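Walk-through checklist, Usbridge building, ground floor and workshop
Round: September
Walked by: R. Hovland
Marks used: OK / Fix / Not convinced

1. Exits and hallways

1.1 Main exit opens fully from inside without a key. OK.
1.2 Rear exit opens fully. Fix. It opens if you put a shoulder into it. The last sheet says "OK, a bit stiff." A door that needs a shoulder is not OK, and I would like to know who tried it and how big they were.
1.3 Exit signs lit. OK, all of them.
1.4 Hallway clear to full width. Not convinced. Clear on Thursday morning when everyone knew I was coming. I went back at 4:40 in the afternoon and there were two carts and a bundle of flattened boxes by the drinking fountain.
1.5 Floor mats flat, no curled corners. Fix, front mat. Tape has been tried. Tape is not a repair.

2. Fire equipment

2.1 Extinguishers on their hooks. OK, except the one by the sink, which was on the floor holding a door open.
2.2 Tags signed and in date. Not convinced. The tags are all signed in the same pen with the same slant, and I doubt one person visited every unit on the day they claim. Please send me the contractor's slip.
2.3 Smoke alarms tested by button. OK.
2.4 Alarm heard in the finishing room with the dust collector running. Fix. I could not hear it. The supplier's sheet says it should carry. I was standing there and it did not carry.

3. Electrical

3.1 Panel door closes, breakers labeled. Fix. Breaker 21 is labeled "misc." Find out what it feeds and write that down.
3.2 Cords free of cuts and tape. Fix, orange cord at the band saw.
3.3 No power strip plugged into another power strip. Fix. Same spot as last time, same two strips.
3.4 Outlets near the sink trip when tested. OK, tested both.

4. Benches, tables and stock

4.1 Tables steady, no rocking. OK. The long one in the back room has a folded card under one leg. I have let it pass once and will not again.
4.2 Edges and cutouts on wood parts sanded, no splinters. Not convinced. People run a thumb along the straight edge, where the planer has done the work for them, and skip the inside of the curve. Check curves with a rag. If it snags, it goes back.
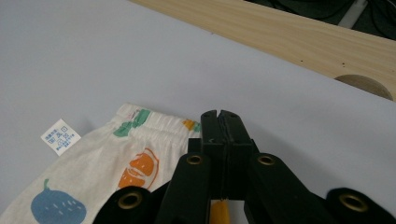 Usbridge Workshop, Building Safety Group

4.3 Boards stored flat or racked, nothing leaning. Fix. Three boards leaning behind the door. "Just for the afternoon," I was told, by someone who told me the same thing in the spring.
4.4 Rack load under the posted limit. Not convinced. The posted limit is 164 pounds per arm. There is no scale in the building, so I don't see how anybody knows. Either get a scale or post the limit as a number of boards.
4.5 Offcut bin emptied. OK.

5. Machines

5.1 Guards in place. OK on the band saw and drill press. Fix on the disc sander, one screw missing.
5.2 Stop buttons work. OK, pressed each one with the machine running.
5.3 Dust bags under half full. Fix. The Brunus collector has a window in the side that is supposed to show the level. It is so scratched it would show the same thing full or empty. Open it and look.
5.4 Push sticks at each saw. OK.

6. First aid and washing

6.1 Kit stocked against the list inside the lid. Fix. The list calls for 20 large bandages. There were a few small ones and a receipt.
6.2 Eyewash bottles sealed and in date. OK.
6.3 Hot water at the sink. Not convinced. I ran it for a good while and got lukewarm. The Mokness heater panel says it is set to 120 degrees, and I have no faith in the panel.

7. Paperwork

7.1 Sign-in book used. Fix. Page 53 is the last one with any writing on it, and it stops halfway down.
7.2 Emergency numbers posted and correct. I dialed them. Two are right. The third reaches a tile store.
7.3 Training cards on file. OK for the day group. Sepúlveda has the evening cards at home and says they are complete. They may be. I'll mark it when I've held them.

Carried over from last round: 1.2, 3.3, 4.3. These were signed off as done. They were not done, and from now on I want the repair shown to me before anyone initials the box.

Replies to these comments can go on the back of the sheet. Please don't write "noted." Write what was fixed and who fixed it.

Ragnvald Hovland
Copy to the board by the back stairs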